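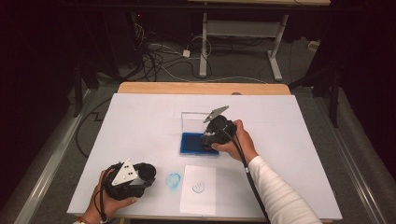 # Vikier opens its doors: visitors try the hand-held grippers at Bena

**Bena, 16/01/2019** – Vikier, the company that develops hand-held grippers for teaching robots simple office work, will hold its second open day in March. Guests can watch the team at work, ask questions and take a pair of grippers in their own hands. Entry is free, but places must be booked in advance.

The open day takes place in the Vikier workshop at Bena. It is prepared together with Jondus, which writes the software, and Brabec, which supplies the tables and rails. All three firms will have staff present during the whole day.

## What visitors will see

The program has 10 short demonstrations. Each one shows a job that people in an office do without thinking, and that a robot must still learn from the beginning. A member of the team holds one gripper in each hand and does the job slowly on the table. The movements are recorded, and later the software of Jondus uses them to teach a robot arm the same job.

After each demonstration there is time for questions. The team asks visitors not to lean on the table while a recording is running, and to step carefully near the cables.
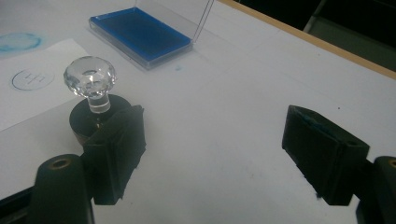 Stamping a document is the job that Vikier has chosen for the main demonstration. It was suggested by a customer who still handles many paper forms, and the team first believed it would be one of the easy ones. In practice it asks for a good feeling of force. The stamp must be held by its round black base or by the clear knob, touched to the blue pad, and then put down flat on the paper. Too much ink gives a soft and blurred mark, like the ring on the table beside the sheet, and with too little pressure the mark is pale. Visitors will be able to compare good and bad results, and the team will explain which recordings are kept for the training and which are deleted.

"We prefer to show the work as it is, also with the ink on the table," the company says. "A visitor who tries it for five minutes understands our questions better than after a long talk."

## Practical information

- Demonstrations are given to groups of up to 19 people.
- Each visit takes 2 hours, with a coffee break in the middle.
- Children are welcome together with an adult.
- Old clothes are recommended for those who want to try the stamping – the ink does not wash out easily.

Places can be booked at the Vikier reception, by telephone or in person. Journalists who wish to film are asked to tell us this when they book.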